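Notes de cours, gestion des stocks, séance 4 (octobre)
Rappel : apporter la calculatrice la prochaine fois, pas le téléphone. 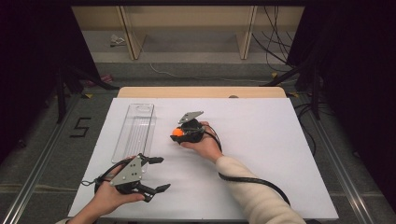

Donc, suite de la séance 3. On avait défini le stock moyen, on passe au **coût** du stock et à la question de base : combien commander, et quand.

## 1. Les deux coûts qui s'opposent

- coût de passation (ou de lancement) : tout ce qu'on paie à chaque commande, quelle que soit la quantité. Saisie, relance, réception, contrôle, facture
- coût de possession : loyer de l'entrepôt, assurance, casse, obsolescence, argent immobilisé. Proportionnel au stock moyen

Beaucoup de petites commandes → passation élevée, possession faible. Peu de grosses → l'inverse. Le prix d'achat unitaire ne joue pas dans l'arbitrage tant qu'il est constant (voir remises, § 4).

Attention au vocabulaire, erreur vue dans la moitié des copies : le coût de possession s'exprime par unité **et par an**. Si on vous donne un taux (en % de la valeur), le multiplier par le prix unitaire avant de faire quoi que ce soit.

## 2. Formule de Wilson

Q* = √(2 × D × Cp / Cs)

D = demande annuelle, Cp = coût d'une passation, Cs = coût de possession d'une unité pendant un an.

Démonstration faite au tableau (dérivée du coût total, on annule, on vérifie que la dérivée seconde est positive). À savoir refaire. À l'optimum les deux coûts sont égaux, pratique pour vérifier un calcul.

**Cas Grurnisov** (négoce de visserie). Demande 2 000 boîtes par an, passation 50 €, possession 5 € par boîte et par an.

- 2 × 2 000 × 50 = 200 000
- divisé par 5 = 40 000
- racine = 200

On commande par 200, donc dix commandes par an. Passation : 10 × 50 = 500 €. Possession : 200 / 2 × 5 = 500 €. Égalité, c'est bon.

Et si on se trompe un peu sur Q ? Pas grave. La courbe est plate autour du minimum : avec 250 au lieu de 200 on trouve 400 + 625 = 1 025 €, contre 1 000. On arrondit donc sans remords à la palette ou au carton complet.

## 3. Point de commande

Wilson dit combien, pas quand.

Point de commande = demande moyenne pendant le délai + stock de sécurité

Fournisseur Nater, délai 6 jours ouvrés. Grurnisov ouvre 250 jours par an, donc 8 boîtes par jour. 6 × 8 = 48. Stock de sécurité fixé à 10 → on commande quand il reste 58 boîtes.

Le stock de sécurité couvre deux aléas différents :

1. la demande qui monte pendant le délai
2. le délai qui s'allonge (fournisseur en retard, transport)

Le premier se mesure bien avec l'historique des ventes. Le second, il faut les dates de réception réelles, et souvent persone ne les a saisies. À demander dès le début d'un stage.

Stock de sécurité = k × écart-type de la demande sur le délai. k lu dans la table de la loi normale selon le taux de service visé. Passer de 95 % à 99 % : k monte de 1,65 à 2,33. Coûteux, à réserver aux articles A (cf. ABC, séance 2).

## 4. Remises sur quantité

Le prix baisse par paliers, donc le prix d'achat revient dans le calcul. Méthode :

- calculer Q* pour chaque prix (si Cs dépend du prix, sinon un seul calcul)
- Q* hors de sa tranche : trop petit, on prend le seuil de la tranche ; trop grand, on l'élimine
- comparer les coûts totaux, **achats compris**

Exercice Toom à faire pour la prochaine fois, polycopié p. 6. Piège : la deuxième remise n'est pas intéressante malgré les apparences, me justifier ça par le calcul, pas par une phrase.

## 5. Limites du modèle

Demande supposée constante, délai connu, pas de rupture, un seul article. En vrai : saisonnalité, commandes groupées chez un même fournisseur, place limitée. Cas Jalteck, vu en TD : plus de la moitié des références avec une demande trop irréguliere pour Wilson, passées en recomplètement périodique.

Recomplètement : intervalle fixe, quantité variable. On y revient séance 5 avec les formules.

Pour le contrôle : § 1 à 4. Formules non fournies. Table de la loi normale fournie.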